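Setting up a two-arm laundry station on a sofa

Part 3: work surface, cables and the first grasp

By now both arms should be bolted to the stand and answering on the network. If they aren't, go back to part 2. We run ours at Bożena Kaczmarczyk's place, where the sofa is the right height for the stand.

1. Pick the surface. A flat, plain cushion is best. Patterned fabric confused the Bakke segmentation script in every test we ran. Grey works for reds, pinks and most whites.

2. Lay out one shirt, flat, with the collar to one side. Push the rest of the pile over to the left.

3. Jog one gripper over the shirt with the fingers open. Bring it down in small steps and stop while the fingertips are still clear of the cushion.

4. Check the wrist camera. You want both fingertips and at least one hem in view. A care label or a side seam makes a good landmark if you are tagging points by hand.

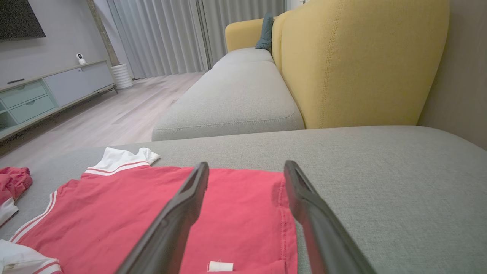

Wrist camera view, fingers open over the red shirt, right fingertip just past the hem.

5. Save this pose as "hover". In the Kikier config file it goes under poses, one line per arm. Set the travel time to 2000 ms for now. You can drop it to 1000 once the arms have run a full cycle without touching each other.

6. Clear the surface and bring both arms in, one from each side. Capture a background shot with the head camera. Look for shadows on the fabric before you save it. A soft shadow is fine as long as it stays put between shots. Move lamps now if you need to. Kirstin Lamont uses a threshold of 127 for the mask and we have kept that.

7. Look over the cables. Any loop that hangs over the fabric can catch a sleeve. Tie it back, leaving enough slack for the wrist to turn both ways.
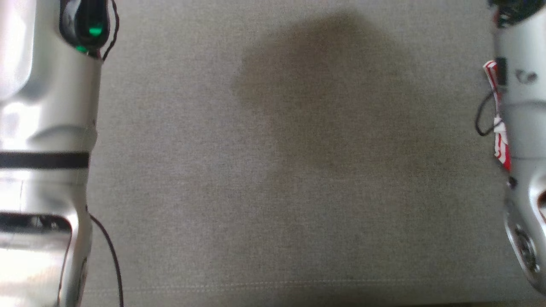
Head camera view of the bare fabric between the arms, with cable loops on both sides.

8. Run the grasp test 20 times on the same shirt, laying it flat again after each try. Write down the misses by hand. The log only records motor faults.

If the fingers close on the cushion, raise the hover pose slightly and repeat step 8. Part 4 covers sleeves.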